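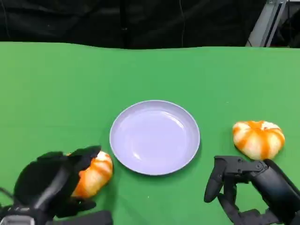

Table setup for Exercise 5: plate in the middle, one striped piece to either side.

Still Life and Table Arrangement, Unit 9
Handout to keep (please do keep it, I am tired of the copier)

Instructor: Mebrat Asfaw
Studio hours: after 2 in the afternoon, in May only by note on the door

What we are doing

Last unit you drew fabric and complained about it. This unit is a plate and two small striped objects, and I expect complaints of a different kind. The pair goes by "the pumpkins" in this course. Gebremedhin Wolde, who taught the class until 2015, called them mandarins to the end and graded accordingly. Call them what you like, but draw the ribs.

Read the Lekden chapter on ellipses before you start. The Symonenko reading is optional and long.

The plate

A round plate seen from a seat is wider than it is tall. Everyone knows this and most people still draw a circle, then tip it up like a satellite dish. Draw the outside edge of the rim lightly, all the way around, before you touch the inside.

The plate is pale lavender. On a green table, with black cloth behind, your eye will try to talk you into white. Mix the lavender first, put a dab on scrap paper and compare it from your own chair. The shine on the inner surface goes in last and goes in small. If your plate looks like a pond, you kept going.

Leave it empty. Every year somebody adds grapes.

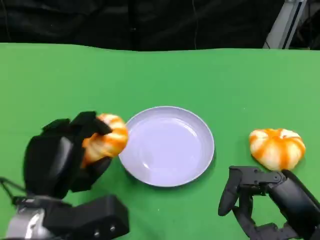

The spacing around the plate does more work than the plate does. With a striped piece nearly touching the rim, that little gap becomes the loudest spot in the drawing, and you should decide whether you want it to be. Move the piece and sketch it again. Five thumbnails, each no bigger than a matchbook, before anyone opens a paint tube.

The stripes

Orange and cream, running along the ribs to the dip at the top. Find the dip, then let the stripes travel out from it and over the sides. They bend because the form bends. Straight stripes will give you a beach ball, or on a bad day a circus tent.

The cream is also a color — it takes some green from the table on its lower side. Look for it. If you can't see it, squint. If you still can't see it, leave it out and don't fake it.

To hand in

The thumbnails, one full-size pencil drawing, and one color study on Varnasness paper or whatever you have at home. Write your name on the back, legibly. Locker 2649 is for this class, and the slot takes flat work only. Rolled drawings spring open in there and take everybody else's with them.

Next unit: glass. Bring an eraser.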